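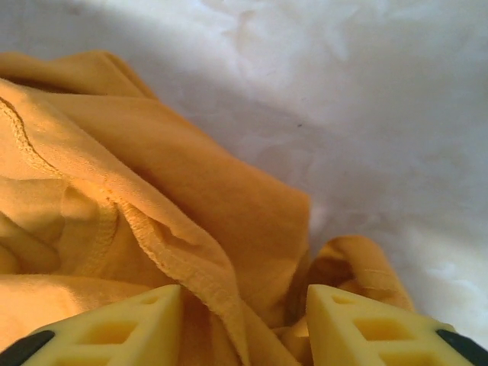 Francine Marchand writes that she swapped her old pad for the Coluneo in February and has stopped missing diagonals, though it took her a while to get used to resting both hands on top of it.

Wudamon Coluneo arcade stick

The Coluneo is a full-size stick for fighting games and older arcade titles. It has a lever on the left, eight main buttons on the right and a row of small buttons along the back edge for start, select and the menu functions. It plugs in by USB and needs no driver on a PC.

The lever is the Moroz short-throw type, fitted with a square gate as standard. An octagonal gate comes in the box. To change it, take out the four screws in the base, lift off the bottom plate and unclip the gate from the underside of the lever. The ball top unscrews by hand if you hold the shaft still with a flat screwdriver from below. Bat tops with the same thread will fit.

Buttons are the snap-in kind and push out from inside the case. Each one has two wires on push connectors. Note which wire goes where before you pull them off, as the colours are the same for every button apart from the ground.

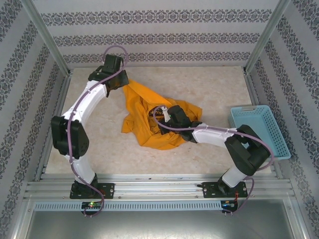

The case is steel on the bottom and moulded plastic on top, with a wrist area that slopes down towards the player. It weighs almost 3 kg. There are rubber feet for use on a table, and the base is wide enough to sit across the knees. Large hands will find the first button a little close to the lever, and the layout can't be altered without drilling.

Under the clear top panel is a sheet of artwork that can be changed. The template is on the downloads page. Print it at full size with scaling turned off, cut out the button holes with a craft knife and put the panel back before you refit the buttons.

Lock switch

The slide switch on the back turns off the start and select buttons. Use it in tournament play, where an accidental pause normally loses you the round. The turbo function is off when the lock is on. Some organisers don't allow turbo sticks at all, so check the rules of your event first. 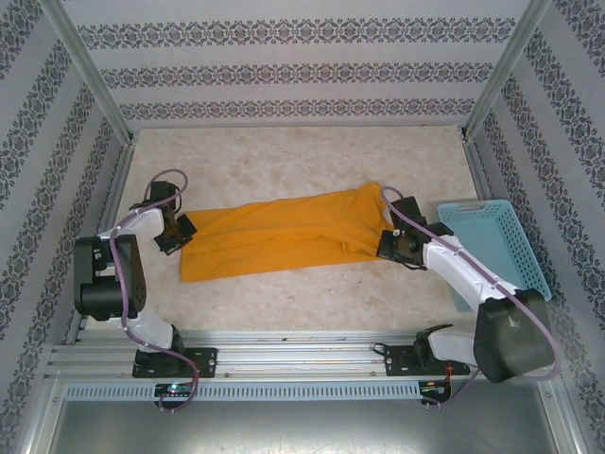
Orange-yellow cloth held at both ends by the two arms.

In the box
Coluneo stick
Octagonal gate
Fixed cable, 3 metres
Spare ball top (black)
Printed instructions

Options
Niroscombe carry bag. Padded, with a shoulder strap and a side pocket for the cable. Also takes a laptop up to the width of the stick.
Moroz stiff spring. Makes the lever return to centre faster. Fitting is the same job as changing the gate, with one extra clip to remove.
Silent button set. Same size as the standard buttons, with a foam pad under each plunger. The feel is softer and a few people don't like it for fast double taps.

Guarantee

The stick is covered for 2 years. Opening the case to change the gate, spring, buttons or artwork doesn't affect this. Soldering to the main board does. If a button stops working, try swapping its connectors with the one beside it before you send the stick back. If the fault moves to the other button, the switch is to blame and we will post a new one.

Returns in unused condition are accepted within 20 days. Please keep the inner tray, which holds the lever clear of the lid.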